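Reproducing the counter-task result with your own demonstrations

Skevmont wiki > Guides > Imitation learning

This guide takes you through re-running our main result on a workstation of your own. The result is a simple one. If you relabel the pauses in human demonstrations before you train on them, the policy stops hanging in mid-air when it should be moving. The method is called Olon in the code, so you will see that name in the config files. You do not need a real arm for any of this. All the steps run in the simulator.

You should already be able to start the simulator and drive the arm with the hand controller. If you can't, do the Dirley setup guide first and come back.

What the method does

When a person drives an arm through a controller, they stop a lot. They stop to judge a distance, to change their grip on the controller, or to decide which object to go for. A policy trained on those recordings learns that stopping is normal. It gets above an object, sees something close to what it saw during a pause, and outputs almost no movement. The next observation is nearly the same, so it outputs almost no movement again. We have seen it sit like that until the time limit ended the run.

Olon looks for stretches where the arm barely moves and the gripper command stays the same. It sorts these into two groups. A stretch is a "hold" if something in the simulator is still changing, such as an object settling. Everything else is a "wait". Holds are kept as they are. Waits are not deleted. Each step in a wait is given the action that the operator took once they got going again, and its weight in the loss is turned down.

Deleting the waits sounds easier, and it was the first thing we tried. It left jumps in the history that the policy reads, and grasping got worse. The relabelled version keeps the timeline whole.

Step 1: Set up the task

Open the task list and load counter_lift. The goal is to pick a bottle off a kitchen counter and raise it past the height line. The counter also holds other objects that the policy has to leave alone.

Check these settings before you record anything:

Control rate: leave at the default.
Object placement: random, with the seed written to the log.
Time limit: 400 steps.
Operator view: fixed.

Keep the operator view fixed for the whole set. Isabelle Robichaud recorded one set with a view she could swing round, and her pauses came out much longer, most of them spent moving the view. It made the relabelling look better than it deserved to.

Step 2: Record demonstrations

Start a new session and give it a short name with no spaces. Record in the normal way. Don't try to drive smoothly for the sake of the data, and don't try to pause either. If you fluff a grasp and recover, keep the recording. If you knock the target off the counter, throw it away.

Our full set is 1,925 demonstrations, from several operators. You don't need that many to see the effect. A smaller set will give you lower success on both sides of the comparison, but the gap should still be there.

Take breaks. Tired operators pause in different places, mostly just before closing the gripper, and this shows up in the plots later.

Step 3: Check the recordings

Run the checker over the session folder. It replays each file and compares the final object positions with those in the log. Any file that doesn't match is moved to a folder called rejected.

A handful of rejects is normal. If most of the session is rejected, the physics settings at replay are different from the ones you recorded with. This is nearly always a solver setting left over from another task. Reload counter_lift from scratch and run the checker again.

Step 4: Find the pauses

Run the pause finder with the default threshold. It writes one line for each stretch, with the start step, the end step and the label.

Open the plot for a few recordings and look at where the shaded parts fall. You are looking for waits at the start of the run and again above the target. If the shading covers slow approach movements as well, the threshold is too high. Bring it down and run the finder again. If there is hardly any shading, put it up.

Do this by eye. We tried picking the threshold automatically from the speed histogram — it worked for one operator and badly for the rest.

One thing to watch for is the short stop just after the gripper closes. Some operators wait there to be sure of the grasp. The finder usually marks it as a hold, as the contact forces are still changing, and it should stay a hold. If you see waits straight after a grasp, lengthen the contact window in the config.

Step 5: Relabel and train

Run the relabeller on the checked folder. It writes a new copy of the data and leaves the original alone. You need both copies.

Now train two policies, one on each copy, with the same config file. Don't change anything else between them. Use 3 seeds for each. With a single seed you can get the two the wrong way round, which happened to us and cost a good part of a week.

Training runs overnight on our machines. The loss on the relabelled copy will look higher than on the plain one. This is expected and does not tell you which policy is better. The plain copy contains a lot of steps where the right answer is "do nothing", and those are easy to predict.

Step 6: Run the rollouts

Start the evaluation script with both sets of checkpoints. It uses the same list of starting layouts for each, so the runs can be compared pair by pair. Turn on frame saving for a small sample and leave it off for the rest, or you will fill the disk.

For each run the script logs whether the bottle passed the height line, how many steps it took, and the longest stretch with almost no movement. The last figure matters most for this guide. We call it the stall length.

Read the stall length together with success. A policy can have short stalls and still be poor, for instance if it rushes down and knocks things about. It can also succeed with a long stall if it happens to come unstuck before the time limit. 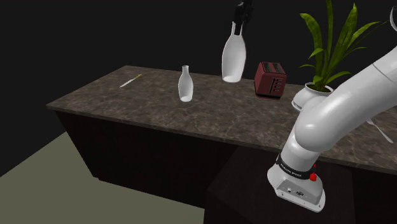 Once the runs are finished, open the summary table and sort it by layout. Go through the layouts where one policy succeeded and the other failed, and watch the replays side by side. With the plain policy, most failures should be stalls above the target. With the relabelled policy, most should be missed grasps. If both policies are failing in the same way, go back to Step 4, as the finder has probably caught very little.

Layouts with two bottles need a separate look. The plain policy sometimes hovers between the two and drifts back and forth. Relabelling helps with this but does not cure it. We think the operators were really undecided in those recordings, so the action they took next is not a good guide to the one before it. The Chisholm branch has a test version that looks at which object the operator went for in the end. It isn't ready to merge.

Common problems

The relabelled policy starts moving before the objects have settled. The settling time at reset is too short. Lengthen it for recording and for evaluation, and keep the two the same.

The gripper closes early. Check that the relabeller is copying arm actions only. Gripper commands inside a wait should stay as they were recorded. There is a switch for this and it was set wrongly in older configs.

The stall length is the same for both policies. Make sure that the two checkpoint paths are different. If they are, open the relabelled data and check that the weights vary. A column of ones means the pause file wasn't found and the relabeller carried on without it.

The evaluation script stops partway through. It will pick up where it left off if you start it again with the same output folder.

What to send back

If you run this on your own recordings, please put the summary table and the config in the shared results folder, along with the threshold you settled on. We would like sets from people who have never used the controller before, as all our operators had some practice. Leave the raw recordings on your own machine unless we ask for them — the upload is slow and we can usually work from the table.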